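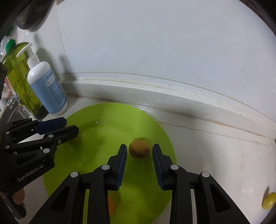 *Two hand-held grippers at the green plate, brown ball up next.*

# flaleck-counter

Hi, and welcome to the README for Flaleck, my small set of kitchen counter clips. It doubles as my long-running review of the Zukitz counter kit, the box of balls, plates and play food that everything here was recorded with. I started writing two separate files and kept copying paragraphs from one to the other, so now it's one file. If you only want the data, skip to **Layout**. If you're deciding whether to buy the kit, keep reading!

## What's in the repo

- 741 clips of hand-held gripper work on a counter, with a camera riding on the gripper
- labels for each clip (task, object, grasp start, grasp end, result)
- a little loader called `kubicek`, named after the folder it used to live in, Kubíček
- my notes on the Zukitz kit, including the bits I'd send back

Unpacked, it takes 32 GB. The labels are tiny, so grab those first and have a look around before you commit to the video.

## The kit

Zukitz is sold through Menemton as a set of props for people who record or test tabletop picking. You get the objects, some plates to put them on, a printed list of tasks, and a year of replacement parts. There is no robot in the box and no gripper either – you bring your own. I paid for mine and Menemton hasn't seen this file.

The idea is that you and I can both buy the same box and then talk about the same ball. That sounds like a small thing until you've tried to match someone else's results using whatever was in your own fruit bowl (I have, and it was a miserable February). With the kit, when a friend tells me the brown ball keeps rolling away from her, I can put mine on a plate and see if it rolls away from me too.

### Stuff I like

**The fuzzy ball.** It's my favorite thing in the box. The surface has some give and some drag to it, so a decent two-finger grasp holds without squeezing like mad, and a sloppy one usually shows up on the video as the ball turning in the pads. Smooth balls just shoot off and you learn very little.

**The plates.** The big shallow green one gets used the most. The rim is low enough to come in from the side with open fingers, and it curves up just enough to stop a slow roller. It also gives a really strong color behind the objects, so if you're doing any kind of segmentation you'll have an easy time. Maybe too easy, see below.

**The task list.** There are 8 tasks and they're written in plain words, like "pick up the ball and hand it over" or "clear the plate." I didn't have to explain them to anyone twice. Juraj Oravec read the sheet on the bus and turned up ready to go.

**Spares.** I lost a ball behind the washing machine, wrote to Menemton, and got a new one in the mail with no fuss at all.

### Stuff I don't

**The box.** It has molded slots, which look lovely on the first day. After that you'll never get everything back in. Mine lives in a cake tin now.

**The brown on brown problem.** The darker round pieces are hard to tell apart when a gripper throws shade over them. Zdeňka Beneš did most of the labeling and her messages to me on this topic got shorter and shorter. A mark on the outside of each piece would fix it.

**The printed sheet is the only copy.** I'd love a plain text version of the task list in the box or online. I typed mine out and it's in `tasks.txt`, with my own short names for them.

**Fuzz.** The fuzzy ball picks up crumbs. You can wipe it down, but plan for a minute between sessions, and check the gripper pads while you're at it.

## How I record

I work in my kitchen with normal clutter left where it is. Soap bottles, the drying rack, a smudge or two on the wall, it all stays. Lots of the clips I've trained on came from spotless benches and then fell over the moment a dish rack showed up, so I wanted the real thing in view.

Most clips are shot with one gripper in hand. The handover and clearing clips have two grippers working over the same plate, and those are the ones I'd look at first if your interest is in crowded views. The second gripper blocks things, throws shadows, and often comes in from the side. Fingers and handles are in view too, so please don't treat these as clean robot footage.

My routine goes like this:

1. Put the plate down and drop the objects on it by hand. No careful placing.
2. Start recording with the fingers open and away from the plate.
3. Do the task once at a normal speed.
4. Keep going if it fails. Try again in the same clip.
5. Stop when the object is where the sheet says it should be, or when you've had enough.

Step 4 is why there are about 2,000 grasp attempts in the labels and far fewer clips. I kept every miss. If you want only the good ones, filter on `result == "held"`.

## Layout

```
flaleck-counter/
 clips/
 one_hand/
 two_hand/
 labels/
 attempts.csv
 clips.csv
 tasks.txt
 kubicek/
 NOTES.md
```

`clips.csv` has one row per clip. `attempts.csv` has one row per attempt and points back at the clip it came from. The columns you'll want:

| Column | What it means |
|---|---|
| `clip` | name of the clip, no folder |
| `task` | short name from `tasks.txt` |
| `object` | which prop the attempt was on |
| `start`, `end` | seconds into the clip |
| `result` | `held`, `slipped`, `missed` or `unsure` |
| `hidden` | yes if the object was mostly covered when the fingers closed |

A word on `unsure`. Zdeňka used it whenever the pads or the other gripper covered the object and she couldn't tell what happened from the video alone. I asked her to be strict and she was. Please don't fold those rows into `missed` – they're a different animal, and a few of them are probably very nice grasps.

## Loading it

```python
from kubicek import Counter

data = Counter("flaleck-counter")
for a in data.attempts(task="handover", result="held"):
 frames = a.frames()
```

`frames()` reads the whole attempt into memory, which is fine for short ones and a bit rude for long ones. Use `a.stream()` if your laptop starts wheezing. On Windows, keep the folder path short or the loader will complain in a way that makes no sense (I know, I'm sorry, it's on my list).

## Good uses, bad uses

Where I think it helps:

- spotting when a grasp starts, from the gripper's own point of view
- telling a hold from a slip
- tracking round things on a plate while parts of them are covered
- checking whether the Zukitz kit suits your own project before you spend the money

I wouldn't use it to train anything that has to work in more than one kitchen. It's my counter in nearly every clip, and the light is whatever the light was. The green plate turns up so much that a lazy model will learn "find green, go to the middle" and look brilliant doing it. Try holding out the other plates as a test and see how far your scores drop. Mine dropped a lot!

There are no force readings here at all, just video and labels. People ask about that more than anything else. I'd love to have them too.

## Known problems

- The objects near the camera go soft while the hand is moving. Some blur is in nearly every attempt and I haven't tried to clean it up.
- The lens bends straight lines toward the corners. I haven't corrected for it in the files.
- A few handover clips start late, with the fingers already over the plate. They're marked `late` in `clips.csv`.
- Juraj is left-handed and I'm not, so the side a gripper comes in from is partly down to who was recording. The `who` column in `clips.csv` has it.
- Odd things wander onto the counter at the edges. If they weren't part of the task, they aren't labeled.

## Would I buy the kit again?

Yes, with a grumble about the box. If you already have a drawer full of props that your whole team agrees on, you don't need it. If you're working alone or swapping results with people in other towns, it saves a lot of back and forth, and the replacement parts have been worth it to me all by themselves. I'd get a spare fuzzy ball with the first order.

## Sharing and credit

Use the clips and labels for whatever you like, research or otherwise, as long as you mention Flaleck and say if you changed the labels. The task wording belongs to Zukitz, so `tasks.txt` has only my short names and my own one-line summaries.

Found a wrong label? Open an issue with the clip name and the time, and I'll pass it on to Zdeňka. For questions about ordering or spares, write to Menemton directly.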